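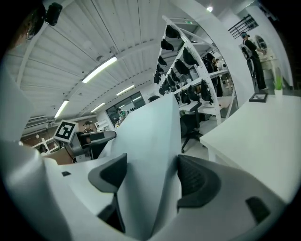
What must be decided first when a workshop is furnished?
The places where people stand and sit must be decided first, and after them the light. Shelves, cupboards and machines come later, as they can be moved more easily than a lamp on a ceiling.

Chapter 5
Light, Shelves and Seats

In the last chapter we measured the empty room and drew its plan. Now we begin to fill it. Many beginners buy the furniture first and then look for a wall where it fits. The result is often a desk in the dark and a shelf in front of the window.

5.1 Light from the ceiling
Tube lights are still common in workshops. They give an even light over a long surface, and a white ceiling, also a ribbed one, sends a good part of it back down. Draw the tubes on your plan before you draw any desk. A person who works with small parts should not have the lamp behind the back — the own shadow then falls on the hands.

5.2 Open shelving
Metal racks with perforated uprights are practical, for the shelf levels can be hung higher or lower when the stock changes. Put heavy things on the lowest level. An open rack in the middle of a room also divides it, but people can still see and hear each other through it. Leave enough space behind it for one person to stand and reach.

5.3 Desk and chair
A chair on a rolling base needs a smooth floor and free space at its back. A mesh back is pleasant in summer. On the desk, personal things such as a small frame or a plant in a pot are welcome, as long as they stand at the far side of the working area.

Case for this chapter
Henrik Pfeiffer and Edeltraud Brinkmann run the repair workshop Dendwood. They have 139 storage boxes, 16 metres of wall and two desks. Mrs Brinkmann wishes to sit near the door, Mr Pfeiffer does not mind. We will return to their plan at the end of each section — keep your drawing from Chapter 4 beside you.

Words to learn: upright, shelf level, rolling base, working area.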